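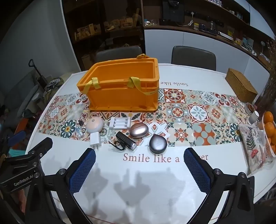
Small electrical items in a row on a printed tabletop, with an orange plastic crate behind them.

Household small electronics

Household small electronics is a general name for the light, mostly portable electrical articles which are kept in a home and which do not have a fixed place in it. The group includes wall chargers, plugs and cables, battery holders, night lights, bicycle lights, earbuds with their charging cases, and similar things. Larger appliances, lamps connected permanently to the wall, and tools are normally not counted. In the Udarbridge area the same articles are called "drawer goods", after the kitchen drawer in which they were traditionally put.

Typical articles

The wall charger is the most common member of the group. It consists of a plastic body and metal prongs, the form of which depends on the country. Many households own more chargers than devices, as the charger often remains after the device is given away.

Earbud cases are small boxes, oval or round, with a hinged lid. They protect the earbuds and also charge them. Their smooth surface and rounded form make them easy to lose between cushions, and two cases of dark colour can be confused in poor light.

Night lights are low-power lamps for bedrooms and corridors. The dome shape is widespread. Some are plugged directly into the socket, others work with a battery and can be carried from room to room.

Bicycle lights belong to the group only when they are taken off the bicycle, for example for charging. A light with its own cable is usually stored with the cable coiled.

Battery holders keep several cells side by side. Some serve only for storage, while others are connected to a device or to a source of current.

Storage

Three ways of keeping these articles are usual: the drawer, the divided box and the open crate. The drawer hides the contents but mixes them, and cables become knotted. The divided box gives every article its own compartment, though a thick plug does not always fit. The open crate, often of plastic and with carrying straps of fabric, can hold articles of different sizes and is easily moved to the table for sorting. Its disadvantage is that small things sink to the bottom.

Clear plastic bags are used inside all three, mainly for cables and for spare parts. A written label may be put in the bag with the name of the device.

The word "Olton" is used in some housekeeping manuals for a crate without inner divisions, after the residential district where weekly sorting was first taught in evening classes in 1994. The course was held at the Plidach reading room and had 9 lessons, one of which was given entirely to cables. Its handbook listed 573 articles found in ordinary homes, many of them no longer produced.

Sorting

Sorting is commonly done on a dining or coffee table, where other household things such as a tissue box, a cup or a bowl of fruit may remain at the side. The articles are taken out of the container and laid in one row, so that each can be seen separately. Chargers are then tried with their devices. Articles with a damaged cable or a cracked body are put apart and are not returned to the container.

The Ursu method, known from the same course, recommends that the row is arranged by use and not by size: first what is needed every day, then what is needed in certain seasons, and last what is unknown. Unknown articles are kept for 3 months and after this time given to a collection point. Critics of the method have remarked that chargers of seldom used devices are lost in this way.

Safety and disposal

Loose cells should not touch keys, coins or other metal objects. Liquids in small bottles are better kept in another place, as a cap can open when the crate is carried. Worn-out articles are not thrown into the kitchen waste but brought to a collection point for electrical goods. Cells are removed before this, where the construction allows it.

See also
Cable tie
Kitchen drawer
Storage crate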